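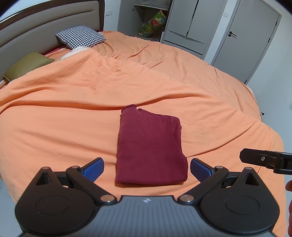

Laundry and Linen Attendant, Vasport Guest House

Prieto is hiring two attendants for its 14-room property in Vasport, starting in September. Duties: fold guest garments, including knitwear, to a flat rectangle; change duvet covers; make beds; log items by room number. Knitwear is folded on the bed and is not hung.

Shifts start at 7 a.m. Contract hours are 80 per month. Applicants must be able to lift 40 pounds and stand for a full shift. Experience with wool care is preferred. Training is paid.

Apply in writing to Nuria Cordero, Housekeeping, quoting reference 112.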